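May, late, kitchen table

Well, the sourdough is dead. I left it on top of the fridge while we were up at Gumodley and it went gray and then a sort of pink, so out it went, jar and all. I'm sadder than I expected! Four years I kept that thing going.

The trip itself was lovely though. We took the slow road through Vasel (60 miles of hedges and one gas station) and stopped at the yarn place, Faden, where I swore I'd only look. I came out with two skeins of the mossy wool and a receipt I've hidden in the glove box. It's the softest stuff, and I already know I'll be scared to cut into it and it'll sit in the basket until Christmas.

Rained the whole first night. The cabin roof is tin and I slept maybe three hours, then got up at 5 and ate crackers on the porch in my coat — best part of the whole weekend, if I'm being truthful. Fog all down the valley, and some bird going on and on like a squeaky gate. 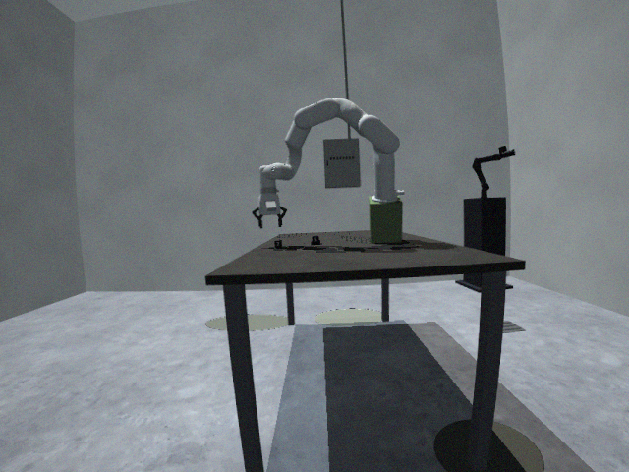 Back home the big question is still the living room. I have to pick a paint before the Dela Peña people come to do the ceiling, and I've changed my mind again. I was all set on a gray, but I've gone off it now, those bare gray walls look so chilly with hardly any furniture in front of them. The muted olive green on that block is much nearer what I want, maybe a touch warmer for the window side. They quoted me 580 for the ceiling alone, so the walls are going to be me and a roller and the old bedsheets.

Need to call about the gutter tomorrow. And buy flour, I suppose, and start over.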